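# Grünes T-Shirt faltet sich schief, Saum läuft nach dem Waschen weg

**E_Boros**

Ich lege Shirts auf ein Fachmaß, das für alle gleich ist (Schablone Kovács, mittlere Größe). Bei Baumwollstrick bekomme ich die Unterkante nicht mehr deckungsgleich. Linke und rechte Seite des Saums differieren, obwohl ich an den Schulternähten ausrichte. Weiße und graue Shirts desselben Schnitts machen das nicht. Waschgang 40 Grad, 1200 Umdrehungen, Trockner auf schranktrocken. Woran richtet ihr aus, Schulter oder Saum?

**szenasi_d**

Saum. Die Schulternaht ist bei billigem Strick oft mit Band verstärkt und geht nicht ein, der Rest schon. Wer oben ausrichtet, schiebt den ganzen Fehler nach unten.

Flächengewicht? Steht manchmal auf dem Etikett.

**E_Boros**

200 g/m². Single Jersey, laut Etikett 100 % Baumwolle.

**Bundix**

Dann ist es Schrägverzug. Single Jersey verdreht sich nach der Wäsche, die Seitennaht wandert nach vorn. Dagegen hilft keine Falttechnik. In Form ziehen, solange es feucht ist, liegend trocknen, fertig.

**szenasi_d**

Sehe ich anders. Verzug erklärt die gewanderte Seitennaht, aber nicht zwingend eine Differenz am Saum. Da liegt meistens Stoff übereinander, der vor dem Falten nicht ausgestrichen wurde. 

**E_Boros**

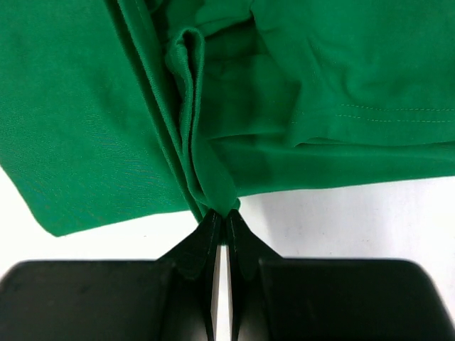
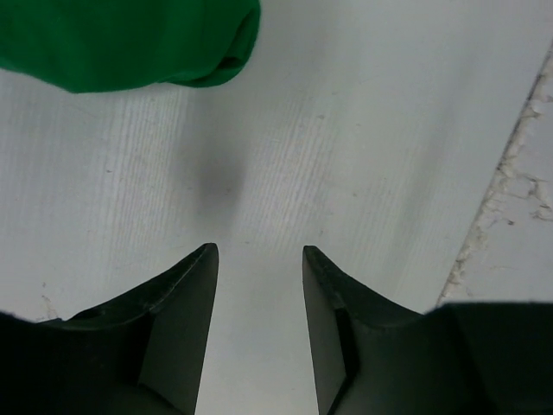 Der Tisch ist eine Platte aus der Veteck-Serie, 94 cm tief, und für meine Größe etwas zu niedrig. Gewaschen habe ich das Shirt bisher elfmal. Auf dem ersten Bild läuft rechts die doppelte Steppnaht des Saums, daneben werfen sich in der Mitte mehrere Längsfalten auf und laufen nach unten in einem Punkt zusammen. Genau in diesem Bereich verliere ich die Länge. Streiche ich von der Mitte nach außen aus, ist die Kante kurz gerade und zieht sich beim Umlegen wieder zusammen.

**Bundix**

Steppnaht mit zwei Nadeln, also Coverlock. Wenn der Faden Polyester ist und der Stoff Baumwolle, läuft nur der Stoff ein und die Naht wellt. Das bekommst du mit Ausstreichen nicht weg. Dampf drauf, Saum flach drücken, auskühlen lassen, dann falten.

**I. Bárány**

Ich habe in der Wäscherei jahrelang Jersey gelegt. Reihenfolge:

1. Vorderseite nach unten.
2. Saum an die Tischkante legen, beide Seitennähte nach außen ziehen.
3. Von der Saummitte zum Kragen streichen, nie quer.
4. Erst dann die Seiten einschlagen.

Quer streichen dehnt die Maschen in der Breite und kostet Länge. Das dürfte der Effekt sein, den Erzsébet beschreibt.

**szenasi_d**

Zustimmung zu Punkt 3. Punkt 2 funktioniert auf glatten Platten schlecht, der Stoff rutscht. Ich lege ein Molton unter.

**I. Bárány**

Molton bremst auch da, wo man nachziehen will. Auf glatter Platte geht es schneller. Bei großen Stückzahlen zählt das.

**garside_g**

Kurze Frage von der Seite: Lohnt der Aufwand für den Schrank zu Hause? Ich rolle seit May (Mai, Entschuldigung) alles, Schublade Astik, senkrecht gestellt. Saumdifferenz ist da egal.

**Bundix**

Gerollt wellt sich der Saum erst recht. Für Unterhemden geht es.

**garside_g**

Bei mir nicht. Allerdings schwerere Ware und kein Trockner.

**E_Boros**

Rollen scheidet aus, die Fächer sind auf Stapel ausgelegt. Habe die Reihenfolge von Ilona getestet, ohne Dampf, ohne Molton. Vorher 9 mm Differenz am Saum, nachher 4 mm. Mit Dampf nach Bundix komme ich auf 2 mm, die Naht liegt dann auch flach. Die Seitennaht steht weiterhin nach vorn.

**Bundix**

Also doch Verzug.

**szenasi_d**

An der Seitennaht ja, am Saum waren es laut deinen Zahlen überwiegend Streichrichtung und Naht. Sind zwei Fehler. Trockner eine Stufe niedriger stellen und nach der nächsten Wäsche noch einmal messen, bitte an derselben Stelle.

**E_Boros**

Mache ich. Welche Stelle ist üblich, Seitennaht oder vordere Mitte?

**I. Bárány**

Seitennaht, Achsel bis Saumkante, beide Seiten.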